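Workstation and Shared Table Checklist with Comments
Skinderer building, room 204
Period: June
Walked by: Melaniia Zakharchenko
Second pair of eyes: Taras Hrytsenko
Copy to: Bent Dalsgaard, Dramani office services

How to read this: OK means fine as found. FIX means somebody has a small job to do. WATCH means look again next month. Comments are mine unless I've put Taras's initials (TH) after them.

1. Floors and walkways

1.1 Route from the door to the window clear — OK
So much better than in May! The delivery boxes are gone and two people can pass each other without turning sideways.

1.2 Floor covering flat, no lifted corners — OK

1.3 Nothing stored under tables where feet go — FIX
One backpack and a bag of old binders under the table nearest the door. The backpack moved when I asked. The binders belong to the Julus project, and Ostap Karpenko says they can go to the archive shelf in 405.

1.4 Exit sign lit — OK

2. Tables

2.1 Legs tight, no rocking — OK
I leaned on every corner. The one that used to wobble has had its foot screwed down a turn and it's now rock steady. Thank you to whoever did that.

2.2 Edges and corners free of chips — OK
No rough spots anywhere. (TH ran a cotton rag along the edges to see if it would snag, a great trick, and I'm stealing it for the other rooms.)

2.3 Tables pushed together sit level at the join — WATCH
Level today by the ruler. They do creep apart when people lean on them, so please push them back before you start writing across the gap.

2.4 Tops wiped and dry — OK

3. Cables and power

3.1 No cable across a walkway — OK

3.2 Power strips on a solid surface, not hanging — FIX
One strip by the window is dangling by its own cord. Vira Horobets has a mounting bracket for it in the Dratus cupboard.

3.3 Plugs fully in, no scorch marks — OK

3.4 Desk cables bundled — FIX
We have a whole bag of hook-and-loop ties and they cost nothing to use! Start with the desks that have the most gear on them. Leave enough slack for a keyboard to move.

3.5 One strip never plugged into another — OK
Two found last time, none now. Really pleased with this.

4. Clamps, posts and anything that stands up

4.1 Clamps hand-tight — OK
Check by gripping low down and pushing gently. If it turns, tighten it, then push again.

4.2 Nothing tall standing where an elbow will catch it — OK

4.3 Cables beside posts not pulled tight — OK
TH: would like a tie at the top and one at the bottom of each.

5. Small tools and desk supplies

5.1 Knives and scissors closed or in a drawer — OK

5.2 Markers capped — OK
I tried every marker on scrap paper. The dry ones went in the trash and new ones are on order.

5.3 Hand tools back in place at the end of the day — FIX
A few still live on the desks. I know they're handy there, but a handle close to the edge is one bump away from somebody's foot.

5.4 Drinks have lids — WATCH
Good at 9 a.m., not so good at 3 p.m.

6. Light and air

6.1 All ceiling lights working — OK

6.2 No glare on screens — OK
The new blind is lovely and people are using it.

6.3 Vents not blocked — OK

Jobs from this walk
Binders to 405: Ostap
Power strip bracket: Vira
Cable ties: everyone at their own desk, bag is on the windowsill
Hand tools: everyone, before going home

Comment for Bent
You asked whether the clear-table habit is worth keeping on the list, and my answer is a big yes. Cleaning is quicker, things stop rolling onto the floor, and you can spread out a full-size drawing without moving anyone's lunch. What I'd love every shared table to look like by evening is the larger white one: a black mesh pen holder with a blue marker in it, and the rest of the top free. The desk behind it is where I'd put our effort next, with the tangled wiring around the dark gray device as the first job for those ties. Taras has offered to help with that one, and I'll go over item 3.4 again with him when it's finished.

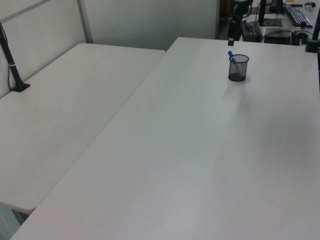
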